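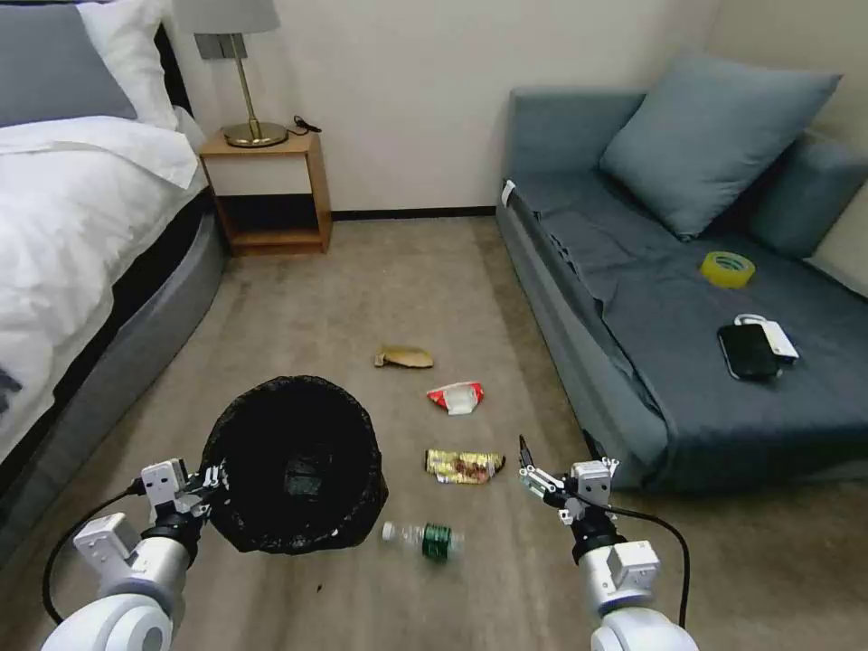

Print | E-mail

Lendau is a daytime television serial created by Patricio Quintana and produced by Bindema. It follows two families who own rival ferry lines in the port town that gives the show its name. The serial ran on broadcast television for 500 episodes, was canceled, and was later revived as a web series on the streaming service Vollora.

Format

Broadcast episodes ran 30 minutes including commercials and aired on weekday afternoons. Stories were planned in blocks of several weeks, with one main plot and a slower secondary plot in each block. Scenes were shot out of order on standing sets, and most actors worked from scripts delivered the evening before. Location work was limited to the opening titles and a few harbor scenes.

Cancellation and revival

The network dropped the serial after its afternoon schedule was given over to talk programs. The final broadcast episode left the inheritance plot open. Bindema kept the rights to the title and characters, and the standing sets were placed in storage.

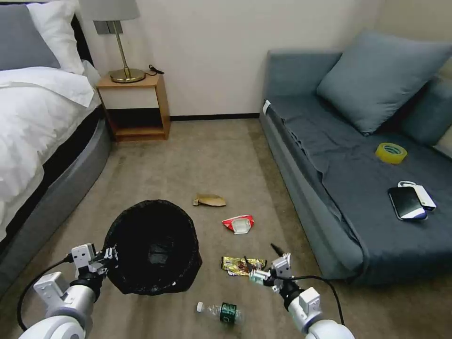
Vollora ordered 100 new episodes, released in pairs each week from September. Teodoro Gallardo, a former script editor on the broadcast version, became head writer. Quintana kept a creator credit but did not write for the revival. Running time was no longer fixed, and episodes without commercials were often shorter than the originals. The recap before the titles was removed.

The revival opens two years after the last broadcast episode. The inheritance plot is settled in its first block, and the role of the elder ferry owner was recast. Several minor characters are absent without explanation.

Music

The original theme was an instrumental piece for piano and strings. The revival uses a shortened arrangement of the same melody under its closing credits.

Related series

Nkosi, a spin-off set in the law office seen in the parent serial, lasted 2 seasons. Its lead character returned to Lendau in a recurring role during the revival.

Print | E-mail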